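Ticket 429: Hand closes too early during remote demonstrations (grape task)
Project: Flelitz
Status: Solved, waiting for confirmation from the Arkton side
Opened by: demonstration desk, Troltport

Problem

When the operator shows the grape task with the glove, the robot hand closes before the operator wants to close it. The operator's own fingers are still open, but the fingertips of the robot already press on the fruit. It happens in the pick phase only. In the free movement above the table the hand follows the glove well.

We noticed it first in September, after the glove was changed for the newer one. With the old glove we have no such complaint in the log.

What we expected

The robot fingers should stay open until the operator bends the index finger past the middle of its range. This is how the task sheet describes it, and the older demonstrations were recorded in this way.

What we checked

1. Network delay. I measured it between the operator station and the robot. It was 9 ms and stable. Delay would make the hand late, and our hand is early, so I did not continue in this direction.

2. Glove calibration. I repeated the calibration with the flat hand and with the fist. The values on the screen looked correct for all fingers. No change in the behavior.

3. Different operator. A colleague with smaller hands tried the same task. The early closing was worse for her. I should have paid more attention to this, because it was the best hint we had.

4. Teaching by hand. We switched the arm to the free mode and guided it to the bunch without the glove, then closed the hand from the keyboard. The fingers stopped where they should. So the hand and its motors are fine and the fault must be somewhere in the glove path.

5. Wrist camera. I looked through the recordings from the wrist camera to find the moment when the fingertip comes to the grapes, and compared it with the glove signal in the Katona viewer.

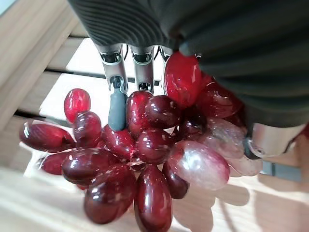 Wrist camera, grape task. Fingertip pad on the bunch, thumb at the right.

The recordings are good for checking the finger on the left, because its pad can be seen clearly. The tip of the middle one goes behind a grape, so for this finger I used only the joint values. Please do not judge the grip force from the video. It shows where the pad is, and for the force you need the motor current.

Cause

The glove profile had a wrong start value. In the new profile the finger motion begins to count at 200, but the new glove already sends more than that when a hand is relaxed inside it. The software understood the relaxed hand as a hand which is starting to close. For a small hand the relaxed value is even higher, and this explains point 3.

The calibration screen did not warn us because it checks only the two end positions. The relaxed position is not tested at all.

Fix

- Open the glove profile in Katona and set the start value to 700 for the three fingers. Leave the thumb as it is.
- Save the profile under a new name. If you overwrite the old one, the earlier demonstrations will replay wrongly.
- Restart the operator station. Only reloading the profile was not enough in our case.
- Ask the operator to put the hand on the table, relaxed, and look at the finger values. They must stay at zero.

After the change, both operators repeated the task and the hand waited for them. My colleague says the thumb feels a little slow now compared to the fingers. I also feel it, but I could not find it in the data. I opened a separate ticket for the thumb.

Still open

The demonstrations recorded with the wrong profile are still in the training folder. I moved nothing and deleted nothing. Arkton should decide if they want to keep them, and please write the decision in this ticket before the next training run is started.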